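How to Run a One-Day Doubles Tournament at Your Badminton Club

30th May | By Gizella Fodor
Filed under: Badminton, Clubs and Coaching

This guide covers a doubles tournament for a club with one hall and one free day. It assumes you already have players and a place to play. The numbers come from the spring event at Flultgate, where we had 28 players on three courts.

1. Fix the end time first

Find out when you have to be out of the hall and work backward. Take off half an hour for putting the nets away and another half hour for the final and prizes. What remains is your playing time. If the hall is booked from nine to four and you start the first match at 9:30, you have five and a half hours before the final.

2. Work out how many matches fit

A single game to 21 points takes 12 to 15 minutes between club players, including the walk on and a short knock-up. Use 15 for planning. Three courts then give you 12 matches an hour.

With 28 players you have 14 pairs. Split them into two groups of seven and let everyone play everyone in their group. Each group needs 21 matches, so the total is 42, and that takes three and a half hours. Semifinals can be best of three games, so allow 45 minutes for those. Lunch takes up most of the rest.

If you have more pairs than this, make three or four smaller groups. Don't shorten games to 11 unless you have to. People who lose the first few points feel the match is already over, and you will hear about it.

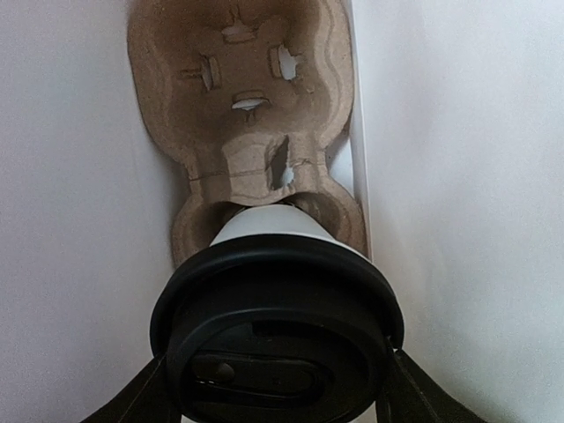
A molded pulp cup carrier.

3. Make the pairs

There are two ways to do this. Players can enter as a pair, or they can enter alone and be drawn. We draw. Put the players in a list from strongest to weakest, cut the list in half, and draw one name from each half for every pair. Two people should agree on the list before the draw. Manikandan Thampi and I did ours separately and then compared, and we only disagreed on a few places in the middle.

Publish the pairs the evening before. If someone drops out in the morning, their partner plays with a reserve. If there is no reserve, the partner may pick a different player from the other group for each match, and those results still count.

4. Write the order of play

Seven pairs in a group means one pair sits out each round. Number the pairs 1 to 7 and use a standard round-robin table, which you can find in the back of most coaching handbooks. Run Group A and Group B side by side. Each group has three matches per round, so Group A plays a full round on all the courts, then Group B, and so on. Every pair gets at least one match's rest between games.

Print the order in large type and tape it to the wall near court 1. Keep a second copy at the desk. Write scores on the desk copy only, or you will end up with two versions that don't agree.

5. Decide how ties are broken

Put this on the sheet before anyone plays:

- Most matches won
- If two pairs are level, the result between them
- If three or more are level, points difference over all group matches
- If still level, one extra game to 11

In March we had three pairs level on four wins, and the rule saved a long talk.

6. Shuttles

Feather shuttles are nicer but don't last. For club level, use good nylon ones in the group stage and feathers for the semifinals and final. One nylon shuttle will do four or five games. Have 19 or 20 ready for a day this size and keep the spares at the desk. Test the speed in the hall that morning, because a cold hall makes them drop short. 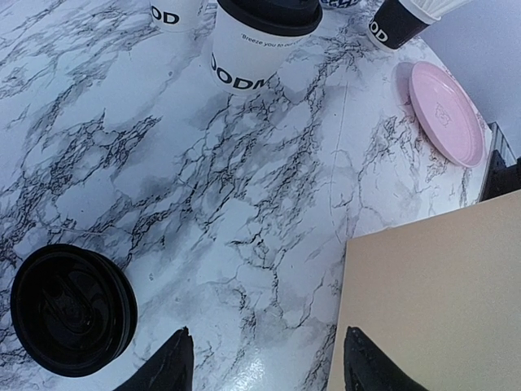 7. Umpires and line calls

Group matches don't need an umpire. Players call their own side of the net, and if they can't agree they replay the point. For the semifinals, ask someone from a pair that has been knocked out to keep score from a chair by the post. Barnabás Szilágyi umpired our final and asked for two line judges as well, one on each back line. That was enough.

If brothers or regular partners are likely to meet in the final, pick the umpire early. Kornél and Ákos Gulyás were on opposite sides of ours.

8. On the day

Open the doors 40 minutes before the first match. Check players in by pair and cross them off. Start court 1 on time even if one pair is missing, using the next match on the sheet. A pair that is ten minutes late for its slot loses the game 21-0.

Call the next match when the current one reaches 15 points, so the players are at the court when it ends. This is the main thing that keeps you on schedule.

9. Afterward

Send the full results out the same evening, with the group tables and all the scores. Ask for corrections within two days. Keep the order of play file and change only the names next time.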